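Two weeks of bottles

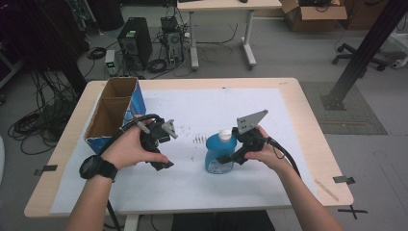
I have been collecting demonstrations for a packing task since the start of April, and people keep asking me what that means in practice, so I thought I would write it down. The short version is that I pick things up and put them in a box while holding a gripper in each hand, and later a robot is trained to copy it. We call the task Orkura, after a list of names somebody else drew up. The blue bottle with the white cap is the object I know best by now. It is meant to go into one of the two compartments of the cardboard box, front or back depending on the instruction for that run.

My total is 451 runs. Of those, 429 were kept. Most of the others went in the first few days, when I was still moving the way I would with my own hands, which is much too fast. You reach, close and lift all in one go and the recording gets a blur where the useful part should be. I now stop for a moment before closing on anything.

The other habit I had to lose was correcting without thinking. If I catch a bottle badly I want to nudge it straight with the other hand and carry on. The rule in our group is that a correction is fine so long as you do it slowly and finish the run. A few people at Forudton, where I worked before, threw those runs away. I think that was a mistake. The policy we trained on their sort of data had no idea what to do once a bottle was leaning.

On the physical side, it is harder on the forearms than I expected. The grippers are bulky and you hold them out in front of you the whole time. I do 18 runs, then put both down and walk about. I tried longer sets and my left hand started to drift towards the end, which you could see quite plainly when the paths were plotted.

Cables are the other thing. I route each one so that it has slack at the wrist before I start, and I check again after every break. A cable that pulls even a little changes how you turn your hand, and you don't notice until you watch it back.

I've had two goes at writing proper instructions for new people – the first ran to pages and was never read. The current one fits on a single sheet and mostly says to go slower and keep your elbows down.

Next up is the Oltmanns set, which uses softer packaging and will need a different grip. I'll probably redo the box positions as well, as I have been putting it on the left far too often.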